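Water rates going up in Utbridge

8/2/21

Utbridge households will pay more for water starting in December, the town confirmed. Second increase in 2 years. The flat charge goes to 190 a year, and Lernham customers on the same line pay it too.

In all 2,891 accounts are affected. Of those, 1,551 are still on the old meters — those get swapped first, no charge to the homeowner. Estel is not included, it has it's own wells.

Work on the Öztürkmen Road main is seperate and already paid for.

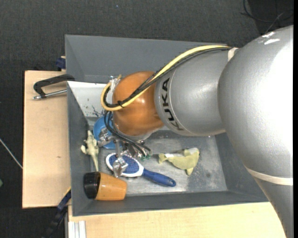
Bills go out by mail as usual. Anyone wanting the paperless option has to sign up again, even if they did last year — old sign-ups don't carry over.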